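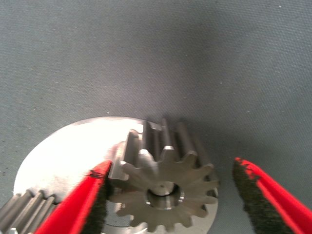 Eustaquio Arriaga wrote back within the hour to say that three years of looking round flats had taught him more than any mortgage adviser could, and was I after people like him or only people who had managed to buy something? Both! Very much both. So I've rewritten this call to make that clearer.

4 min read

I'm Rocío Medrano and I'm putting together a long piece of research on how people choose a first home in Destholm, and I need to talk to people who have been through it, are in the middle of it, or gave up. It's paid for by Bukilton, a small housing research group (I'm freelance, they're just patient with me). We don't sell houses and we won't pass your name to anyone who does.

I'm looking for 65 people in all. You should have viewed at least two places in Destholm or out along the Clitell road in the past five years, and you should have been buying to live there yourself. Landlords, sorry, there may be another round for you later. Couples can come together or apart, though apart is more fun for me because you never remember the same kitchen.

What you'd be doing is one chat, an hour and a half at most, at my office above the Ďurica building or on the phone if you'd like to stay in your slippers. I'll ask what you wanted when you started, what you ended up looking at, which viewing sticks in your mind and what the estate agent said that you still grumble about. If you've kept old listings or scribbled notes on the back of the particulars, please bring them, I love those. After that there's a short form about money, and you can leave any box blank.

You get £40 for the chat, paid by bank transfer the same week, plus bus fare. I've had some 400 replies to the survey that came before this, so if you filled that in you're welcome here too, just put the word "survey" in your message.

I especially want to hear from people who bought on their own, people who moved out of the new estate within a year or two, and anyone whose chain fell apart more than once.

Evenings from six are fine and I can do Sunday mornings. Chats run until the end of October. Send me a few lines with your first name, a phone number and roughly where you were looking, and tell me if you need step-free access as the front stairs are steep and I'd book the ground floor room instead.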